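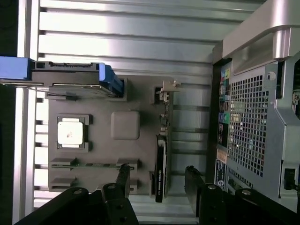

Maja Kaczmarczyk
11/28/19

Small thread about my evening with the practice computer kit from our repair course at Piltamska. I am still a beginner, so please be gentle.

The gray tray is a model of a motherboard. It has a place for the processor, a place for the memory, and a raised square block which I think stands for the chipset heatsink. All in one gray color, so you must learn the shapes.

The processor was the part I feared most. In the kit it is not so terrible. You look at the square with the raised corners, you put the chip flat, and you do not push. My first teacher, Mrs. Genowefa Baran, repeated "do not push" maybe in every lesson.

Memory is the opposite! There you have to push. The green module is thin and I am always afraid to break it. I press one end, then the other end, and after that I look from the side if it is straight.

The 2.5-inch drive sits in a caddy with a blue pull tab. I like this blue very much. When everything else is gray and silver, your hand goes to the right place by itself.

I had 22 tries written in my notebook before tonight. Tonight I stopped writing them and it went better. I do not know what it means.

One question for people who do this at work: do you put in the memory before the board goes into the tower case, or after? In my course they say before. My cousin says it is all the same.

Somebody asked me the price. The course was 80 for the materials, and we can borrow the kit until July. The tower case is from the course too.

Next I want to learn the cables. I have already looked at the drawing and I understood half of it.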